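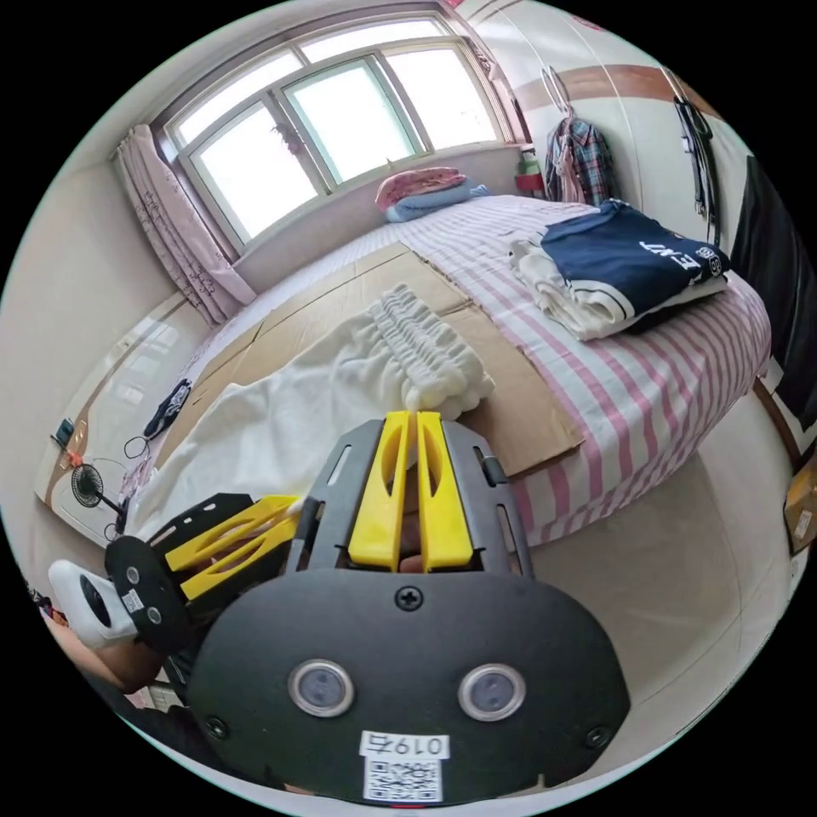

Forneo Household Handling Set: recording rules and data card

Maintained by Ludmila Halás and Juraj Rusnák, Findodum
Rules last revised in June

Scope

This card sets out the rules under which the Forneo set is recorded, checked and released. The set covers the handling of cloth and clothing in lived-in rooms, using hand-held grippers. It applies to all operators, including those working through Plolix.

Consent and premises

Recording takes place only in homes where every adult resident has signed the Findodum consent form. Consent may be withdrawn for a room or for the whole home. Withdrawn sessions are removed at the next release, and holders of earlier copies are asked to delete them.

Operators shall not rearrange a room to make it look tidier. Personal belongings stay where the resident keeps them, except for papers bearing names or addresses, which the resident is asked to put away before work starts.

Conduct of a session

Each session is limited to 28 minutes, followed by a break. The fingers are wiped before they touch bedding or garments. Cloth may be folded, spread, lifted or stacked. Pulling on curtains, cables or anything hung on a wall is not permitted.

A dropped garment is picked up with the tool and the attempt continues. Failed attempts are kept and labelled as such. An operator who uses a free hand to correct a fold marks the attempt "assisted".

Checks before release

Every session is viewed by 2 reviewers working separately. Where they disagree on a label, Esperanza Bustamante decides. Faces and readable private documents lead to rejection of the session. Printed lettering on clothes does not.

Contents

Release 4 holds 1000 sessions. Labels are given per attempt: task, outcome, assisted or unassisted.

Known limits

Bedrooms are over-represented. Wet laundry is excluded. Labels for thin white fabric are less reliable, as layers are hard to tell apart.

Contact

Requests for access or removal: Ratih Wijaya, Findodum data office.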